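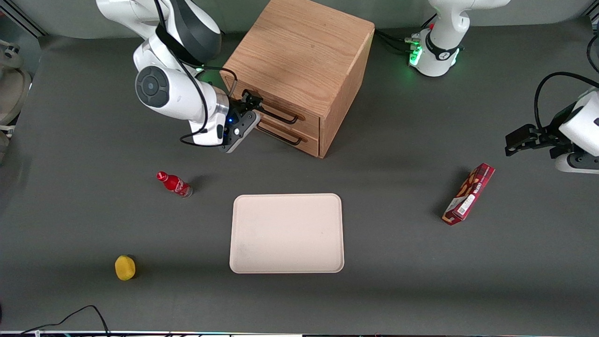
What does the Miseck Small Storage Collection cover?

The collection covers the putting away of small household items in tabletop cabinets, drawers and trays. It contains 513 recorded activities, each with a short written instruction and a list of the items involved.

Version and contact
Release date: 26 January 2026
Maintainer: Brunello Zuccaro, Virkstead Household Archive
Requests for corrections should give the record number and the field concerned.

Furniture
The principal piece is a compact cabinet in light oak with two drawers, one above the other, each with a long black bar handle. In the instructions the drawers are called "upper" and "lower." The terms "top shelf" and "bottom shelf" were used in the Terance draft and have been withdrawn.

Loose items
Item names are kept general. A small red bottle is entered as "bottle, red," whether it is upright or on its side. The pale beige tray with rounded corners is entered as "tray, beige." Contents of bottles are not recorded. Marks on trays are entered under "surface condition" and are not treated as separate items.

Activities
Opening a drawer, closing a drawer, placing an item on a tray, and moving an item from a tray to a drawer are entered as separate activities. A drawer left partly open is entered as "open."

Files
items.csv: item names, colors and general shapes
activities.csv: written instructions and activity types
rooms.csv: table surface and lighting notes
changes.txt: corrections since the Terance draft

Known limitations
The Amato portion holds 100 activities and uses a single cabinet. Lighting notes are missing for 200 activities. Cabinet dimensions were not taken. The collection is unsuited to studies of large furniture or hanging storage.

Use
Copies may be made for teaching and research, provided the name of the collection and the release date are cited. Redistribution of altered files requires written permission from the maintainer.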